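Dratach Large Plate, Sky Blue

Dinner and serving plate from the Radum range

The Dratach Large Plate is the widest flat piece in the Radum range. Most buyers use it as a main-course plate, and it also works for a shared salad, a tart or a stack of pancakes. It is sold singly, so you can replace one plate without buying a full set.

The shape was drawn by Helmut Albers, who wanted one plate that could go from the kitchen counter to the table and back into an ordinary cupboard. The foot is set well in from the edge so you can get your fingers under the rim when the plate is full. The lip turns up enough to hold a thin sauce or dressing.

Color and finish

The color is a soft sky blue, with a lighter, whitish band along the rim. Faint rings and swirls run across the inner surface. They follow the curve of the plate and vary from piece to piece, so two plates from the same box will look related but will not match exactly. Some come out paler on one side. We do not treat this as a fault and do not sort for it. 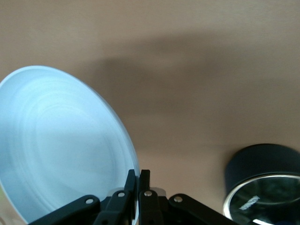

Na-rae Min mixes the blue for the whole range. It was adjusted in February to bring it closer to the Radum bowls, which had always been a little softer. If you have plates from before that change, the new ones will sit next to them without trouble, but the older rim is slightly narrower. Send us a note with your order if you are trying to match an older set and we will check what is left on the shelf.

Specifications

Item: Large Plate, Sky Blue
Range: Radum
Diameter: 300 mm
Diameter of foot: 222 mm
Sold as: single plate
Dishwasher: yes, up to 70 °C
Microwave: yes, for reheating
Oven: no
Freezer: no

Please measure your dishwasher before ordering. A 300 mm plate fits the lower rack of most full-size machines, but in some of them the spray arm will catch the rim. Slimline machines are often too small. The same goes for wall cupboards – check the inside depth with the door closed.

Care

Wash before first use. Use a soft sponge and normal dish soap. Scouring powder and steel wool will dull the surface over time. Gray marks from cutlery can be removed with a mild cream cleaner and a damp cloth.

Stack no more than 10 plates in one pile. Lift plates off the stack and do not slide them, as the foot can scratch the plate underneath. Felt spacers are sold separately under the Triltum name and come cut to fit this size.

Let the plate come to room temperature before putting hot food on it if it has been stored somewhere cold.

Delivery and returns

Single plates ship in a double-walled box. Larger orders are packed upright with card between each piece. If a plate arrives chipped or cracked, keep the packaging and send us a photo of the box and the plate. We will send a new one, and you do not need to return the broken piece. Unused plates can be returned in the original box.

Also in this range

Radum Side Plate, Sky Blue
Radum Deep Bowl, Sky Blue
Bezerra Oval Platter, White
Triltum Felt Spacers, Large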